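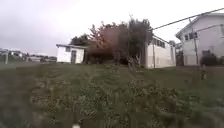 Tomondale Rainfall and Soil Temperature Records

README for the public release
Release date: 11/6/21
Maintained by: Dalgleish Records Office
Contact for data questions: Humaira Minhas

Summary

This release contains daily rainfall totals and soil temperature readings from the Tomondale district. It covers 730 consecutive days and 8 recording stations. The readings were first written by hand in station books and were later typed into spreadsheets at the Dalgleish Records Office. The files provided here were made from those spreadsheets after checking.

The records are intended for growers, teachers, students and local planners who need daily figures for a small area. They were not collected for flood warning and should not be used for that purpose.

Contents of the release

rainfall_daily.csv – one row per station per day
soil_daily.csv – one row per station per day, with readings at two depths
stations.csv – one row per station
corrections.csv – every change made to a typed value after first entry
notes.txt – remarks copied from the station books
README.txt – this document

All files are plain text with commas between fields. The first row of each CSV file holds the column names. Text fields that contain a comma are enclosed in double quotation marks. Empty fields mean that no value was recorded. A zero in the rainfall file is a true zero.

Columns in rainfall_daily.csv

station: short code, matching the code in stations.csv
day: day number within the record, starting at 1
rain_mm: rainfall in millimeters, to one decimal place
flag: blank, T, A or E (see Flags)
observer: initials of the person who made the entry

Columns in soil_daily.csv

station: as above
day: as above
temp_shallow: degrees Celsius at the upper depth
temp_deep: degrees Celsius at the lower depth, 30 centimeters
flag: blank or E

The upper depth differs between stations and is given in stations.csv. Users who wish to compare shallow readings from one station with those from another should look there first. The deep readings were all taken at the same depth and may be compared directly.
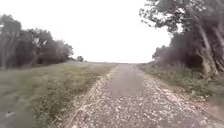

Reading time: 9 minutes

How the readings were made

Observers read the rain gauge once each morning. The amount was entered against the day on which the reading was made, although much of the rain will have fallen on the day before. Some national services enter the total against the earlier day. Users who combine this release with other sources should check the practice followed in each and shift the day numbers where needed.

Snow was brought indoors in the gauge, melted and measured as water. Depth of lying snow was not recorded as a number, but observers often mentioned it in their remarks, and these remarks are kept in notes.txt.

Soil thermometers were read directly after the gauge. At the Skurunis station the deep thermometer was replaced in February of the second year. The old and new instruments were read together for 9 days, and both sets of readings are given in notes.txt. The differences were small and no adjustment has been made to the main file.

Flags

T – trace. Rain was seen but the amount was too small to measure. The value is given as 0.0.
A – accumulated. The gauge was not read on one or more earlier days, and the value is the total for the whole gap. The earlier days are left empty.
E – estimated. The entry in the station book was marked as an estimate by the observer.

Accumulated totals must be left out of any study of daily extremes. They may be kept in monthly or yearly sums, provided that the gap falls within the same month or year.

Checking and corrections

Each station book was typed twice, by different members of staff, and the two versions were compared by script. Where they differed, the page was read again by Agathe Chevalier, whose reading was taken as final. Rainfall values were then compared with those from neighboring stations. A value that looked unlikely was checked against the page and, if the page was clear, it was left as written. Unlikely values have not been removed.

The most common typing fault was a misplaced decimal point. The second most common was the repetition of a line at the turn of a page. Both kinds are listed in corrections.csv with the old value, the new value and a short reason.

Known problems

The Trollodgate gauge was moved a short distance during the first year. The observer, Évan Rey, noted the move but gave no reason for it. Totals before and after the move appear consistent with those from nearby stations, but users studying small differences may prefer to treat the two periods as separate records.

Handwriting in the first Skurunis book is faint in places. The figures 1 and 7 are easily confused there. Where the reading remained in doubt, the field was left empty – the page remark in notes.txt gives the possible readings.

Observer initials were not always entered. A blank in the observer column does not mean that the reading is less reliable.

Wind was not measured at any station. Gauges on open ground tend to catch less rain in strong wind, and no allowance has been made for this loss.

Station positions

Positions in stations.csv have been rounded, as several gauges stood on private land. The rounded positions are suitable for maps of the district as a whole. Requests for exact positions should be made in writing to the Records Office and will be granted only with the consent of the landowner.

Observers were asked whether they wished to be named. Those who agreed are listed in stations.csv. The others are identified by initials only, and users are asked not to try to identify them.

Terms of use

The files may be copied, shared and adapted for any purpose, including teaching and commercial work, provided that the source is stated. Changed versions must be clearly marked as changed. The Records Office accepts no liability for losses arising from use of the data.

Suggested citation

Dalgleish Records Office. Tomondale Rainfall and Soil Temperature Records. Compiled by O. Heiskanen and H. Aliyu.

Reporting an error

Please send the station code, the day number, the file name and the value that appears to be wrong. A copy of any other record that supports the correction is helpful but not required. Accepted corrections will be added to corrections.csv in the next release. Earlier releases will remain available without change so that published work can be checked against the files on which it was based.

Acknowledgments

The release was planned by Oona Heiskanen. Hadiza Aliyu wrote the comparison scripts and prepared the final files. The Records Office thanks the observers and the families who allowed the station books to be borrowed for typing. The books have been returned to their owners, and scanned pages may be viewed at the Dalgleish office by appointment.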